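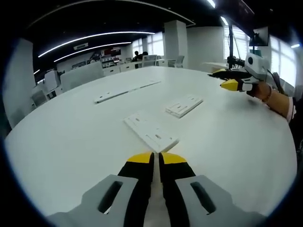 Flat-pack shelf, white slotted boards, no markings. Which piece goes where?

Home > Furniture & Assembly > Shelving > Small units

Print this page | E-mail this to a friend

Posted by birchlane_tam

I bought a small desktop organizer, the Waltar, the white plastic one that is supposed to click together without tools. The listing said "five minutes, no instructions needed," and I should have stopped reading right there. It came in a plain bag with no sheet and no letters on the parts. I have the flat pieces laid out on a white table at work, which I admit is not helping my eyes.

What I have in front of me is one long thin board with small rectangular holes and notches down its length, a big rectangle with oblong slots, and a smaller piece with a few slots in it. There are more still in the bag. I don't want to start forcing tabs into holes until I know the order, as my last one of these (an Anditon, different shape, same idea) cracked at the second tab and the store wouldn't take it back.

I've read the seller's page twice. It says the parts "find each other." I don't believe parts find each other. Is the long one a side, a back rail, or the front lip? And is there any way to tell the top face from the bottom when both are plain white?

I'd also like to hear if anyone has put books in one of these and had it stay standing. The box claims it will take 60 pounds. I have my doubts.

Posted by Phúc Châu

I had the same unit, or one sold under another name that looked identical in the listing, so take this with a grain of salt. Sellers change the molds and keep the old photo.

On mine the long thin one was the back rail. You can test that without forcing anything. Hold it up against the edge of the big rectangle and see if the spacing of the notches matches the slots. If they line up all the way along, those two are meant to meet. If they line up at one end and drift off by the other, you have the wrong pair, no matter how well the first tab goes in. I got caught by that. The first tab will go into nearly anything.

What I would do:

Empty the whole bag first. You can't sort half a set, and I'd bet the piece that explains the others is still in there.

Put everything flat and stand back a step. White parts on a white table all but disappear when the light is straight overhead, and you end up finding them by the thin shadow along the edge. Slide a dark towel or a flattened grocery bag under them and the notches show up fine.

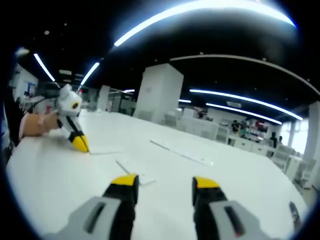

Long and short strips on a white tabletop

Then pair up by length. Strips with strips, wide boards with wide boards. Anything with a raised edge probably has a right way up, so run your thumb along both sides before you commit. On mine the lip faced in. I can't promise yours does.

Do a dry fit of the whole thing with the tabs only half pushed. It will wobble and look terrible, and you will be able to take it apart again. Once the tabs go all the way down they do not want to come back out, whatever the listing says about "reusable."

As for the 60 pounds, no. I kept envelopes and a stapler on mine. I put one row of paperbacks on the top shelf and it leaned, so I took them off. I wouldn't trust it with anything you care about.

Posted by gullwing5

just push harder, its plastic. mine went together fine and ive had it since February. you guys are overthinking a shelf

Posted by Marnie_R

Please don't just push harder. White plastic like that gives you very little warning before it goes, and the original poster already lost one that way.

I'll disagree with part of the long answer too. On the Pinheiro version the long board was the front lip, and the back was left open. So "it's the back rail" may be true for one brand and wrong for the next. The notch matching is good advice. I'd trust that over anybody's memory, mine included.

Two things I'd add. If there is a narrow strip with no holes at all, set it aside until the end. It may be a trim piece, or it may be packing material, and I spent most of an evening trying to build with packing material. Also look along the edges for a rough little nub where the part was snapped out of the mold. On mine all the nubs faced the back once it was built. Could be luck, but it's a clue and it costs you nothing to check.

If it still makes no sense, message the seller and ask for the sheet. There usually is one. I asked for mine and got a drawing the size of a postage stamp, but it did show which way the boards faced.

Posted by birchlane_tam

Thanks, mostly. Emptying the bag now and I'll find something dark to put under it. I'm still not convinced there is a full set here. I'll try the notch test before I push anything, and I'm writing to the seller either way.

Home | Ask | Browse topics | Furniture | Kitchen | Repairs | Sign in

Contact us | Copyright Birnolside Community Help | Back to top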